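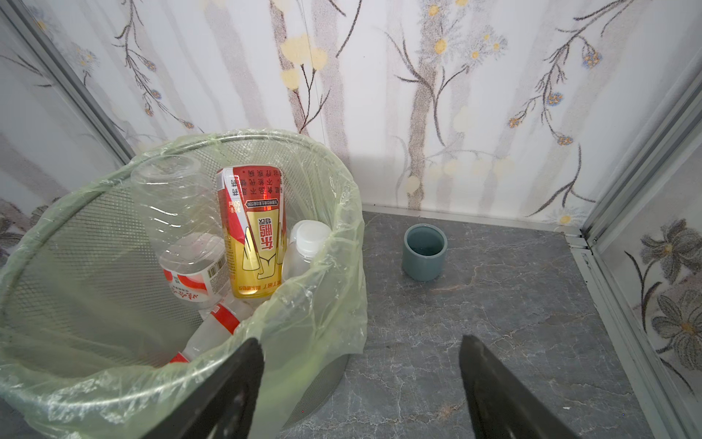 Xolani Lekota wrote to ask whether drink bottles have to be rinsed before they go in a lined bin, or whether that's just us being fussy at Radcombe.

A bit of both, I'm afraid! A quick swill is plenty. Do tip out the last mouthful, though, as it will find its way to the bottom of the bag and sit there.

**How do I stop the bag slipping down inside a mesh basket?**

Fold a good wide cuff over the rim and let it hang down the outside. When you want the bag out, take hold of that cuff and ease it away a little at a time (a hard tug on one side can bring the whole basket over). 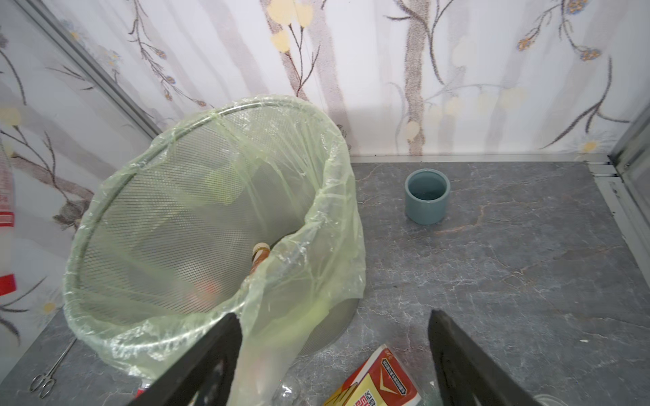 If the plastic clings to the wire, work your way round the rim and let some air in underneath. It's a fiddly minute, but far nicer than mopping up after a split.

**Should I clean the corner before the bin goes back?**

Yes please, and the skirting too, while you can get at it.

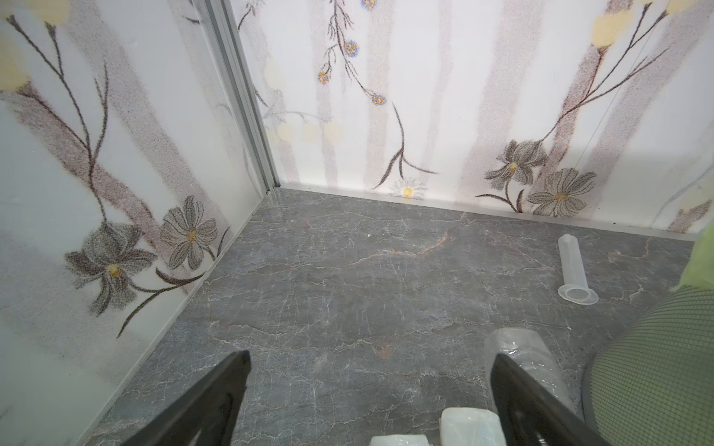
A barely damp cloth does nicely for patterned walls, and always try it low down first. Our leaflet, Nedance, has more on wallpaper, and Palesa Lekota will happily post you a copy.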